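July 8, 2024

Zipper task, teleop day. Zisoldale bench, left arm only. Nawal driving in the morning, me in the afternoon, Siham on resets.

Goal for the day was 20 clean demos of opening the main zipper on the navy backpack, start to finish, with the leader arm. Got there at the end of the afternoon but threw out more takes than I would have liked. Notes on why follow.

**Setup**

- Leader arm clamped to the side table again, not the rolling cart. The cart shifts when you lean on it and you fight the offset all session.
- Force scaling back to what it was in January. The newer setting felt mushy at the pull tab, and Nawal closed too hard twice before we changed it.
- Gripper pads swapped for the fresh pair. The old ones are in the Prestton box with tape on them. Don't use them for anything with fabric.
- Wrist camera exposure locked before the first take. Last week it was left on auto and the brightness pumps every time the arm comes in close.

Episode numbering starts at 3716. The log has one gap near the start where I hit record twice and deleted the second one by hand. Leave the gap, don't renumber. Lesley is indexing by number and the script breaks if they move.

**How the task is split**

We are recording it as one continuous motion, but for the operator it helps to think of it as approach, grasp, draw. Approach is from above and a bit to the side. Grasp is on the tab only, never the metal slider. Draw is slow along the track, with a small change in wrist angle where the fabric bunches up.

The bad takes were nearly all in the draw. If you pull straight when the track bends, the slider cocks sideways and stops. The operator feels a little resistance on the leader, pulls harder, and then the whole bag slides. Once the bag has moved the take is no good for this set. Siham was calling "bag" out loud each time it moved and we stopped right there, which saved a lot of waiting.

Second problem was the approach. Nawal comes in fast and corrects at the end. I come in slow and correct all the way. Both get to the tab. Played back side by side they look like two different tasks, and I don't know how much the policy will mind. We agreed to both pause for a beat over the tab before closing, so there is at least one point where the takes line up. The morning takes from before we agreed this are marked "np" in the comment column.

**Resets**

Zipper fully closed, bag laid down by hand, tab left however it falls. We talked about fixing the tab direction and decided against it. In real use it will point anywhere. Do check that the straps haven't ended up over the track, though. Had to stop two takes for that.

Rotate the bag a little between takes. Siham has been using the tape marks on the bench as a rough guide and going one mark over each time. Fine for now.

**Wrist view**

The operator gets the overhead camera on the big monitor and the wrist camera on the small one. For the last bit before the grasp the overhead is useless, the arm is in the way, so everything is done off the small screen. 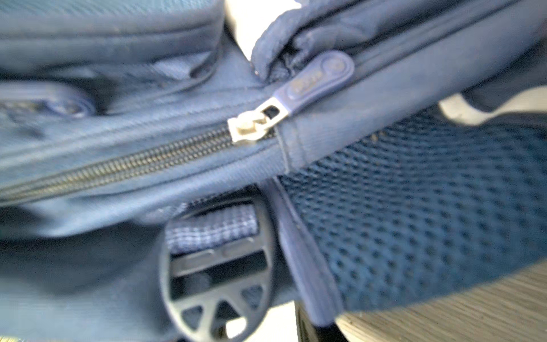 Oluwaseun thinks we should get people to look at the small monitor much earlier, and would go further and hide the overhead feed for some takes: if the operator is steering by something the policy never sees, then the demo contains decisions the policy has no way to copy. Would like ten takes done that way before anyone trains on the set.

Fair point. The policy as configured takes the wrist camera and joint positions and nothing else. I tried one take on the small monitor alone after the others had finished and it was slow, with a lot of hunting, but I did find the tab. Not counted in the set. It's saved under scratch.

The close view is soft at that range. Good enough to pick out the slider and the tab against the fabric. If we want it sharper we need to look at the lens focus, and then every earlier set is different from this one, so not this week.

**Timing**

Nawal's takes are shorter than mine by a good margin. Longest kept take is 583 frames, mine, with a long hover. I'd keep it in.

**To do**

- Trim dead time at the front of each take. Cut at first leader motion.
- Ask Homa whether the Slaoui storage has room for raw video or only the compressed copies.
- Tighten the second joint on the leader. It has started to sag when you let go.
- Wrist-only takes, both operators, same reset rule.
- Reach the full 200 for the set before moving on to closing the zipper. Closing will need the other arm to hold the fabric, so the bench has to be rearranged anyway.

Arm parked, leader unplugged, key back on the hook.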